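Holiday parks should put the pitch map back on paper

I have been taking the same trailer to Hillala for years, and this February the front desk stopped handing out the paper site map. There is an app now. You scan a code at the gate, make an account, and a blue dot shows you to your pitch. I think this is a mistake, and Hillala isn't the only park making it.

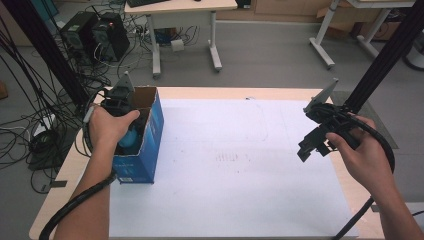
A park map does more than get you to your pitch. It tells you where the water points are, which gate closes at night and how far the showers are from the kids' tent. You want all of that at once, on a large white sheet of paper spread over a wooden table, with everybody leaning in. A phone shows you one corner at a time, and only one person gets to hold it.

Illia Hnatiuk, who manages Marnamport, told me the old maps cost the park 1,438 a year to print and that most ended up in the trash. I believe him. But the park took in roughly 500 bookings over the same season, and the price of a night went up anyway. Guests are paying for the map whether they get one or not.

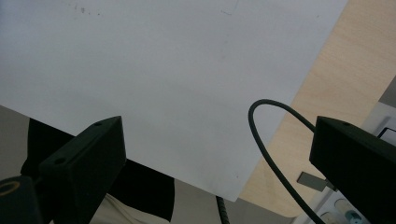
Photo: Tài Huỳnh

Then there is the signal. Most of the parks I like are in valleys or behind dunes, and the app is slowest at exactly the time people need it, between 5 and 7 p.m. on arrival day. At Didenko I watched cars back up past the entrance while drivers waited for the thing to load. The man on the gate was giving directions by pointing.

I'm not against the app. Booking a late checkout on it is easy, and the laundry timer is handy. Keep both. Just leave a stack of maps at the desk for those who ask, and pin a big one up by the dish sinks.
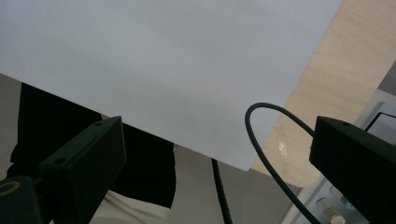

A large sheet of plain white paper.

Patatach still does it this way. Their map is one page, black ink, redrawn whenever a hedge moves, and the back lists the store hours and the doctor's number. Mine has been in the glove box for 2 summers and I will be using it again in June.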